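Pokalabend in Horireck: Moussa trifft, und ich bin heiser

Oktober 2018

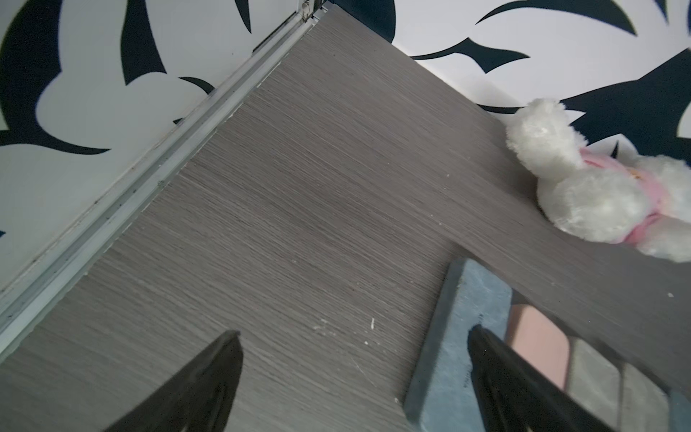
Eigentlich wollte ich an dem Abend ja nur kurz vorbeischauen, eine Halbzeit, dann heim aufs Sofa. Aber wer schon mal bei einem Flutlichtspiel in Horireck war, der weiß, wie das läuft: Man holt sich einen Kaffee, trifft drei alte Bekannte, und plötzlich steht man in der Verlängerung und brüllt einen Linienrichter an, der sicher ein ganz netter Kerl ist. Am Ende hieß es 3:2 für uns gegen Cuvero, zweite Pokalrunde, und ich krächze heute noch.

1.324 Zuschauer waren offiziell da. Für ein Pokalspiel unter der Woche finde ich das richtig gut, zumal es bis kurz vor dem Anpfiff geschüttet hat. Der Saisonrekord liegt bei 2.602, das war das Auftaktspiel im Juli, bei dreißig Grad und mit Freibier vom Sponsor (ja gut, das zählt vielleicht nur halb). Aus Cuvero waren rund 220 Leute mitgekommen, und die haben ordentlich Krach gemacht, Respekt!

Zum Spiel: Die erste halbe Stunde war ehrlich gesagt zäh. Viel Mittelfeld, viele lange Bälle, die keiner haben wollte. Dann ein Ballverlust von uns im Aufbau, Cuvero schaltet schnell um, und es steht 0:1. Neben mir hat einer sofort angefangen, den Trainer zu beschimpfen. Dabei hatte Wayne Bélanger genau in dem Moment schon mit seinem Kapitän besprochen, dass die Außen höher stehen sollen. Das hat man danach auch gesehen, und kurz vor der Pause fiel der Ausgleich per Kopf nach einer Ecke von links. Hässliches Tor, mir völlig egal.

Nach dem Wechsel kam dann Moussa. Ich schreibe ja seit Monaten, dass der Junge von Anfang an spielen muss, und ich schreibe es gern noch einmal. Keine fünf Minuten auf dem Platz, da zieht er von rechts nach innen, lässt zwei Mann stehen und schlenzt das Ding ins lange Eck. 2:1! Die Stehtribüne war komplett aus dem Häuschen, mein Kaffee übrigens auch, der klebt jetzt auf meiner Jacke.

Dass es trotzdem noch in die Verlängerung ging, lag an einem Freistoß in der 88. Minute. Die Mauer stand schlecht, der Torwart sah nichts, 2:2. Ich hatte schon meinen Schal eingepackt. In der Verlängerung wurde es dann wild, Cuvero traf einmal die Latte, wir zweimal das Außennetz, und in der 117. Minute schob wieder Moussa nach einem Abpraller aus kurzer Entfernung ein. Abseits? Die Gäste sagen ja. Ich stand auf der anderen Seite und halte mich da raus.

Bélanger war hinterher erstaunlich ruhig. „Wir haben zu viele Bälle hergeschenkt, das müssen wir besprechen“, meinte er, und auf die Frage nach einem Startelfplatz für seinen Matchwinner hat er nur gegrinst. Yvette Dhillon, die sportliche Leiterin, war da schon gesprächiger. Sie will mit Moussa noch vor der Winterpause über einen neuen Vertrag reden. Das wäre mal eine Nachricht, die ich hier sehr gern schreiben würde.

Jetzt geht es in der Liga erst einmal auswärts weiter, mit nur zwei Punkten Abstand auf Platz 5, und da wird die Müdigkeit nach 120 Minuten bestimmt eine Rolle spielen. Unser Linksverteidiger humpelte beim Auslaufen, eine Diagnose gab es bis heute Mittag nicht. In der dritten Pokalrunde wartet dann Divinetti, wieder bei uns im Stadion. Karten gibt es ab kommender Woche an der Geschäftsstelle, Dauerkarteninhaber haben wie immer zwei Tage Vorkaufsrecht.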